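Mitochondria in aging muscle: a new way to follow them

Shares 42 | Comments 20

Muscle cells need a lot of energy, and most of it comes from mitochondria. In young tissue these small structures join up into long networks, split apart again and move damaged pieces out of the way. In older tissue the networks tend to be shorter and more broken up. Researchers have known this for a long time from fixed samples, but a fixed sample only gives one moment in the life of a cell. It does not show how often two mitochondria join or how long they stay together.

A group at the Atel laboratory has now put together a dye and imaging method that follows single mitochondria in living muscle cells over several hours. The work was led by Nafula Rugemalira, a cell biologist who joined the laboratory from the Funen group, where she worked on yeast. The dye is called Welalico. It collects in the inner membrane and gives off light in the far red, at 700 nm, well away from the natural glow that makes muscle cells hard to image.

Older dyes have two known problems. Many of them leave the mitochondrion as soon as its membrane voltage drops, so the damaged ones, often the ones of most interest, go dark first. Others stay in place but harm the cell under strong light. Welalico is held by a chemical bond once it is inside, and it can be imaged with a weak lamp. In control tests, stained cells kept dividing at the same rate as unstained cells from the same batch.

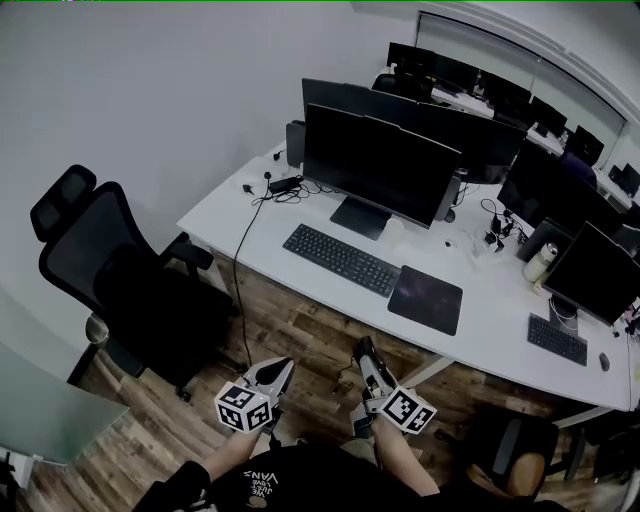 The team tracked 504 mitochondria in cells grown from young and old mice. In the cells from young animals, joining and splitting were close to balanced. In the cells from old animals, splitting went on at nearly the same rate, but joining was much less common. When two mitochondria did meet, they often touched for a few seconds and then separated without mixing their contents.

"We expected to see more splitting in the old cells," Rugemalira said. "Most of the change is on the other side. They come into contact and then nothing happens."

The group is now looking at the proteins that pull two outer membranes together. One possibility is that there are fewer of these proteins in old cells. Another is that the proteins are present but held in an inactive form. Early protein measurements favor the second idea, although the numbers are small and the team wants to repeat them in a different mouse strain before saying more.

There are limits to the method. It has been tested only on cells in a dish, and muscle cells in a dish do not contract under load the way they do in the body. The tracking software, Atinga, also loses its place when mitochondria are packed closely together, so the densest parts of each cell were left out of the count - something the authors point out in their paper. A version that handles crowded areas is being tested.

Rugemalira will present the work at the May seminar. Laboratories that want a small amount of the dye for testing can write to the Atel office. Requests should state the cell type and the light source to be used.

42 shares
20 comments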